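# Paragraph styles for a long report, second attempt

In January I finished the layout of the Tistmont report: 182 pages, one typeface family, and a style sheet that had been rebuilt from nothing halfway through. Most of my notes from the job concern the rebuild, so this post is about styles and tables, with a short part on the baseline grid at the end.

The client's last report had been laid out by another studio, and we were given their files as a starting point. I opened the paragraph style panel and found "Body", "Body 2", "Body copy NEW", "Body indent (use this)" and a long tail of others. Several differed only in hyphenation. I kept the files for the first two chapters on the theory that cleaning up would be faster than starting over. It was slower. Every heading I corrected had been overridden locally somewhere, and the overrides survived each change to the parent style.

## Naming

The new sheet uses role names only. No sizes, colors or positions appear in a name. A style called "Head 14 blue" is wrong the first time someone changes the blue.

The order is group, role, variant:

- `text/body`
- `text/body-first`
- `text/note`
- `head/1`, `head/2`, `head/3`
- `table/cell`
- `table/cell-num`
- `table/head`
- `table/source`
- `fig/caption`
- `fig/source`

I had 16 paragraph styles when I started chapter three and I wanted to stop there. One more was added later for a pull quote the client asked for and then cut. I deleted it the same afternoon.

Inheritance goes one level deep. `text/body-first` is based on `text/body` and changes the indent. `text/note` is based on `text/body` and changes size and leading. Nothing is based on `text/note`. With two levels I could no longer predict what a change to the parent would do, and testing took longer than setting the few duplicated values by hand.

Character styles are kept for things that have meaning inside a line: emphasis, foreign words, inline references, superscript note marks. Bold for its own sake is not on the list. Editors will add it anyway in the manuscript. I map it to a bright magenta character style on import, go through the magenta by eye, and decide each case.

## The typeface

Orkov was chosen before I joined the project. It is a low-contrast serif with a companion sans. My opinion of it went up during the job. The italics are narrow, and long titles in the notes fit where I had expected them to turn. The default numerals are old-style and proportional, fine for running text and useless in tables.

The tabular lining figures are there as an OpenType feature. They should be turned on in the style, never by hand. Both `table/cell-num` and `table/head` have them on, the second one for the years. I missed the header style at first and the years sat a hair off the columns beneath them. On screen at normal size this is close to invisible. On paper it looked like a printing fault.

The dash was another small problem. The en dash in Orkov is narrower than a tabular figure, so a column with negative values has minus signs that don't line up if someone has typed a dash. The true minus sign is the same width as a figure. A find-and-replace limited to `table/cell-num` fixes it, provided the number ranges have been given a different style first. I ran it in the wrong order once and turned every range in chapter five into a subtraction.
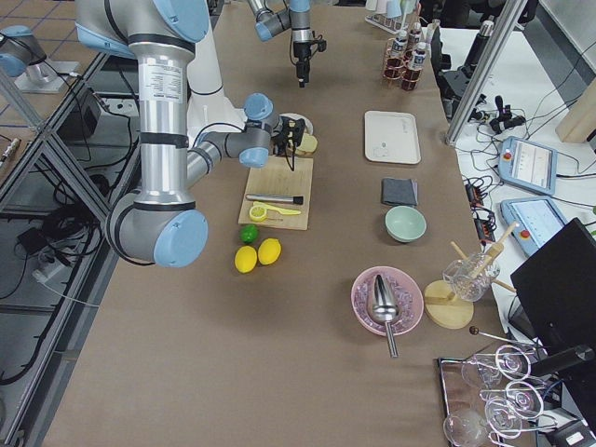
*Lemon and squeezer on the cutting board.*

## Tables

The report has 1464 numeric cells that come from spreadsheets, and those spreadsheets were revised until the week of delivery. Pasting by hand was out of the question. I used Tostereck, a small script that reads a folder of CSV files and fills linked tables by file name. It has almost no interface and the manual is a single text file. It does the following in order:

1. Reads the CSV and checks that the row and column counts match the table on the page.
2. Replaces the contents cell by cell and leaves the cell style alone.
3. Writes a log with every cell whose value has changed.

The log was the part I came to depend on. When a new set of spreadsheets arrived I ran the script, opened the log and sent it to the editor before looking at a page. Twice the log showed changes in a table that was supposed to be final. In one of those cases the new value was right and the approved one was wrong.

If the counts don't match, the script stops and leaves the table as it was. I would have liked an option to add rows, and I began to write one, and then gave up on it. A new row usually means a new page break, and a person has to look at that anyway.

Some settings that I would use again:

- Horizontal rules only, 0.25 pt, with a 0.5 pt rule under the header.
- No fill in alternate rows. With enough leading it isn't needed, and the fills printed unevenly on the proof.
- Text columns aligned left, number columns aligned on the decimal point, headers aligned with their column.
- Units in the header, in parentheses, in regular weight.
- Empty cells marked with a centered dot. A blank cell gets queried by every proofreader.

Wide tables were the hard part. The text area takes nine number columns at the normal size. Two of the tables had 15. The client wanted them turned sideways. I dislike turned tables in a document that most people will read on a screen, and proposed splitting each one across a spread, with the row labels repeated on the right-hand page. This works in print. In the PDF, where pages are often viewed singly, the repeated labels are what keeps the second half readable. It costs a column of space and I think it's a fair price.
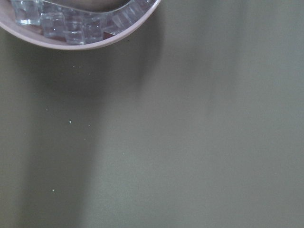
Sources under tables are set in `table/source` and anchored to the table, so they move with it. In the old files they were loose text frames. I found one of them in chapter four of the earlier report sitting under a chart it had no connection with, and it had been printed that way.

## Baseline grid

The increment is 13 pt and body text locks to it. Captions, notes and table cells do not. I tried a half-increment grid of 6.5 pt for the notes, and it made the notes too open at their size. They now run at 10.5 pt leading and only the first line locks.

Headings have space before and after that adds up, together with their own leading, to a whole number of increments. For `head/2` that is three lines: 15 pt leading, 17 pt before, 7 pt after. When a heading lands at the top of a column the space before is dropped, and the text beneath it snaps down to the next line on its own. A few points of extra space open up under the heading when this happens. I left it. Correcting it by hand would have meant checking every page again after each revision of the text.

Figures are sized in whole grid units from x-height to baseline. I keep a small object library with frames at four, eight, 12 and 20 lines, and almost all figures fit one of them after a crop.

## Paper and proof

We printed on Tuominen uncoated, the smoother of the two grades. Hairline type holds up better on it than I had expected. The gray we used for `fig/source` did not. At 60 percent black it broke up into visible dots at 7.5 pt, and the fix was to make it solid black and let the size do the work. The second accent color, a dull green, came back browner than the swatch. I moved it slightly toward cyan and the second proof was acceptable.

I should have asked for the wet proof on the actual stock earlier. The first one was made on a coated sheet that the printer had at hand, and everything I approved on it had to be looked at again.

## Left over

Things I haven't solved:

- Note marks after a closing quotation mark still need manual kerning. A GREP style handles most of them, and then fails where the italic meets the roman.
- Cross-references to tables update correctly, but lose their non-breaking space each time. I run a replace before every export.
- The export takes long enough that I put it off, and then find errors late. Exporting per chapter during the work and in full only at the end is the plan for the next one.

The style sheet is saved as an empty template, with the numeral features on and the swatches renamed by role. I'm going to try it on a much shorter document next, a 24-page summary in the same typeface, and the first change will probably be to the margins.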